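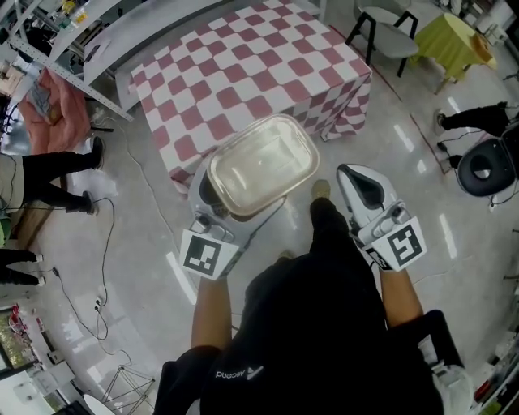

Session 3 is about the second half of a gig, and why so many good bands lose the room in it. We spent last time on openers, which are the easy part (everyone has an opinion about openers!), and now we get to the long stretch after the first big song, when people start thinking about the bar. I'd like you to think of a set as something with a shape you could pick up and carry. A lidded plastic food box, the clear rectangular sort with rounded corners, is a good thing to keep in mind: you can see everything inside it from any side, and there is only so much room. A set of 11 songs is like that. If you squeeze in one more ballad, something else has to come out, and the audience can see the squashing.

Courses › Popular Music › Live Performance › Session 3 notes

Reading time: 11 minutes

Session 3: Pacing the rock set

We'll work from two bands again. Dostunell you know from the opener exercise – twin guitars, big choruses, a singer who talks a lot between songs. Brandgate are slower and heavier and hardly speak at all. Please listen to both live recordings before class, all the way through and in order, even if you find yourself wanting to skip (and do make a note of where that happens, it's useful to us).

The middle of the set

Dostunell put their 2 slowest songs side by side, just after halfway. On the record they sit at opposite ends and both are lovely. On stage the second one suffers terribly, and you can hear the chatter come up under the first verse. Brandgate have far more slow material and get away with it, and I think the reason is the drums. The tempo barely moves from one song to the next, but the drummer goes from toms to ride cymbal to almost nothing, so your ear keeps being handed something new.

Keys matter too, though less than guitarists tend to believe. Three songs running in E minor will tire a crowd who couldn't tell you what E minor is. Retuning is the other trap. If you need a drop tuning, group those songs together or bring a second guitar, and have the singer ready with a story that has an ending.

Room size

The Zomberg, where we hold the end-of-term show, takes up to 633 people standing. Quiet songs carry well there near the stage and get lost under the balcony. I'd keep anything fragile for the first half, before the back of the room has settled into conversation.

For next time

Write a running order for either band using only songs from the live recordings. Mark the keys, the tunings and any gap longer than a breath. Then move one song, just one, and write a paragraph or so on what changed for the songs on either side of it. Session 4 is encores, and whether we still need them.

We use cookies to remember your reading preferences. Accept | Manage settings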